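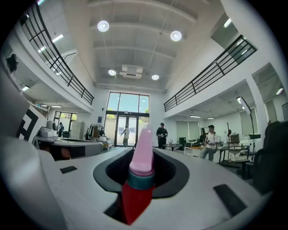
Tarcísio Quintana wrote back that a hold is a hold, and if the gripper has something in it the unit counts as live, he doesn't care what the status light says. Reopening on that basis.

Ticket: handheld grippers, practice rules for shared hall
Status: reopened, was "closed, working as intended"
Opened by: Thaís Pimentel
Site: Virnmont, ground floor
Gear: handheld gripper units, Rangel logging software

Original report
Session 1,163 rejected by the Rangel checker. Reason given: "marker lost during hold." Operator had picked up the item, then walked with it, then stopped to talk. Marker on the finger out of sight for part of that. Operator says they followed the sheet. I read the sheet. They did follow it. The sheet says nothing on walking with a held item.

Same thing on session 2,039, different operator, different unit.

First answer from support (Cestivano)
Clean the markers, check the lens, restart. Closed same day.

What we tried
- wiped markers and lens on both units. No change
- swapped the two units over. Fault follows the walking, not the unit
- restarted Rangel, twice. Nothing
- had the operator repeat the same pick standing still. Passed
- same pick, then walk to the far side and back. Rejected again

So not hardware as far as I can tell. It's a practice problem and we have no written practice. Please don't close as hardware again.

Reply, Cestivano desk
Agree it isn't a fault. The checker wants both fingers tracked from close to release. If a marker goes out of view for longer than the limit, the whole session gets thrown out, including the good part before it. Limit is set to 2 seconds on your site. Can be raised but we'd rather you didn't, the width reading drifts and you won't notice til later. Does your site have a rule for people passing through during a recording?

Thaís
No. That was going to be my other point. It's an open hall, people cross it all day, doors at the far end, upper floor open on both sides. Right now the only rule is "be aware of others", that's not a rule. Stustine has a proper one, can we just copy theirs?

Tarcísio
Copy it but fix the part on doors. Theirs is written for a closed room with one door you can lock. You can't do that in ours. Also their sheet says "operator" for the person holding the unit and for the person at the screen, which is how we got teh mixup in the first place. Pick two words.

Draft rules, version 7 (replaces everything on the wall)

1. Holder = person with the unit in hand. Watcher = person at the Rangel screen. Never the same person.
2. Closed on an item = live. Stays live until the item is set down and the fingers are open. Charging light doesn't matter.
3. No walking with a held item unless the task card says "carry." If it says carry, walk the route once with the unit empty first.
4. On a carry, look where you're going and keep the finger markers in camera view. Can't do both? Stop and set the item down.
5. Talking is fine. Turning around to talk is not. Finish or abort, then turn.
6. Anyone passing through has right of way. Holder stops, passer-by doesn't have to.
7. Watcher calls "marker" out loud when tracking goes yellow. Holder doesn't answer, just fixes the angle.
8. Abort is not a failure. Abort keeps the earlier part of the session, a reject loses all of it.
9. Faces of people in the background: ask before the session, write the answer on the card. No answer means no recording in that direction.
10. Never hand a live unit to somebody else. Set down, open, then hand over.

Comments on draft

Tarcísio: 6 is good. 9 needs a line for visitors who come in half way through.

Thaís: adding "visitor comes in, watcher pauses, asks, resumes." Does pause count against the 2 second limit?

Cestivano desk: no, pause stops the clock. But only if paused from the screen. The button on the unit is a stop, not a pause. We know the label is confusing, it's on our list.

Thaís: ok that goes in as rule 11. Button on the unit = stop. Only the watcher pauses.

Tarcísio: approve with that. Take the old sheet down please, both copies, there's one by the charging shelf as well.

Log
17 October 2026, version 7 with rule 11 printed and up. Old sheets down. Limit left at 2. Session 1,163 to be redone as a carry task, 2,039 same. Ticket stays open until both of those pass the checker.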